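Plelo Centre to open breakfast room in July

Monday, May 1, 2023

The Plelo Centre has confirmed that its new breakfast room will open to residents and visitors in July. The room is on the ground floor, next to the reading room, and will be available on five mornings a week.

Breakfast will be kept simple. Sliced bread, butter, jam, tea and coffee will be set out each morning, and guests will be able to make their own toast. Bread will be delivered daily by the Skevska bakery, which was chosen after a tasting held at the Centre in the spring. Two kinds of loaf will be offered, one white and one brown.

The tableware has been supplied by Cifuentes and includes wooden plates as well as plain white cups and bowls. Guests are asked to return used plates to the trolley by the door. Wooden items will be washed by hand and must not be placed in the dishwasher. Oven mitts will be kept within reach of the toasters and should be left on the table after use.

The work was paid for by a grant of £2000 from the Paranport Fund, together with the proceeds of the Centre's winter book sale. A charge of £3 per person will apply. Children under five will eat free of charge.

Enquiries about group bookings should be made at the front desk during opening hours. 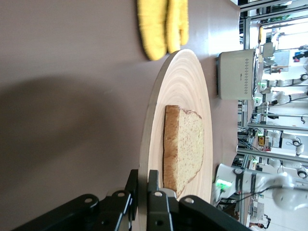

A slice of bread on a round wooden plate, with a yellow oven mitt and a toaster on the table.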